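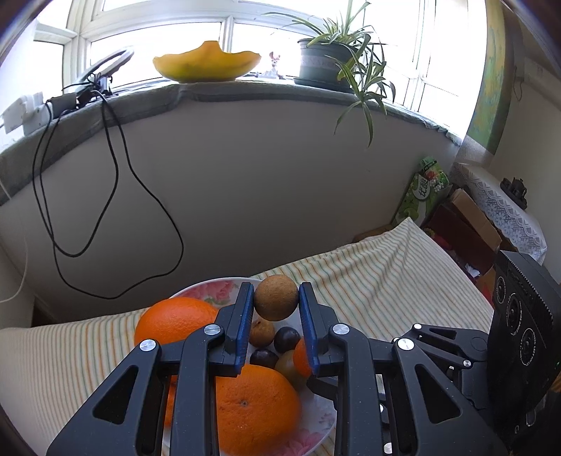
¿Conviene guardar toda la fruta en la nevera?

Depende de la fruta y de cuándo pienses comértela: las uvas agradecen el frío desde el primer momento, los cítricos aguantan bien unos días fuera y el longan se lleva mejor con la nevera en cuanto lo separas de la rama.

Capítulo 2
El frutero de casa

Empiezo el capítulo por el frutero y no por la nevera, y mis alumnos del taller siempre protestan un poco (¡con la ilusión que les hace el termómetro!). Pero es que el frutero es lo que tenemos a la vista, lo que se va llenando sin pensar: dos mandarinas que sobraron, un racimo a medias, una bolsita de algo que compramos por curiosidad. Yo en mi cocina uso un plato de toda la vida encima de un paño, y con eso me apaño desde hace 18 años.

En el capítulo anterior hablamos de la compra. Ahora toca ver qué le pasa a la fruta cuando llega a casa, y para eso vamos a separarla por la piel, que a mí me parece la forma más fácil de acordarse.

Piel gruesa. Naranjas y mandarinas. La corteza las protege bastante, aunque van perdiendo agua y un día las coges y pesan menos de lo que esperabas. Búscalas pesadas para su tamaño. Las mandarinas de piel suelta se golpean con más facilidad, así que ponlas arriba.

Piel fina. Uvas, ciruelas, tomatitos si los tienes por ahí (sí, son fruta, ya discutiremos eso en el ejercicio 20). No las laves hasta que te las vayas a comer. Lo repito tanto en clase que ya me lo dicen ellos a coro.

Cáscara. El longan, el lichi, el rambután. La cáscara del longan es delgada y pardusca, se abre apretando con los dedos y dentro está la pulpa, casi transparente, alrededor de una semilla oscura que no se come. Si la cáscara está rajada o huele a fermentado, fuera. La primera vez que los probé fue en el mercado de Nakholm, en junio, y me comí medio cucurucho antes de llegar a la parada del autobús.

¿Se puede mezclar todo en el mismo plato? Para el día, claro que sí, y queda precioso. Para la semana yo lo repartiría, y en la página 31 tienes una tabla para hacerlo sin darle muchas vueltas.

Antes de seguir leyendo, ve a tu cocina y mira lo que hay. Apunta cada fruta, qué tipo de piel tiene y si la notas firme o blanda. Guarda esa hoja a mano, porque la usaremos en el apartado siguiente, que trata de la maduración.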